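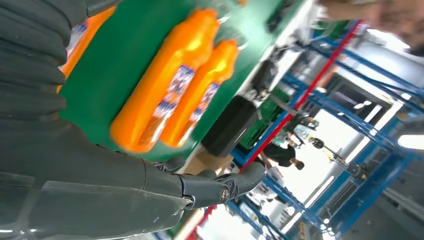
Figure 6.1 Multi-fingered hand over a work surface with three orange bottles, seen from the wrist camera. Shelving and a person beyond.

Chapter 6
Shared Workspaces and the Limits of Guarding

6.1 Scope

This chapter covers the rules that apply when a robotic hand handles packaged goods within reach of people. Fixed guarding was treated in Chapter 2. Readers should be familiar with the terms operating space, restricted space and safeguarded space before continuing.

6.2 Hazards at the hand

A risk assessment made for the arm alone is incomplete. The end effector and the workpiece must be assessed with it, including pinch points between finger segments and the release of a held object on loss of power. Galanis's worksheet, reproduced in Appendix B, lists 13 hazard entries for a jointed hand. Each entry is scored before and after risk reduction, and the residual score is recorded on the cell's authorization form.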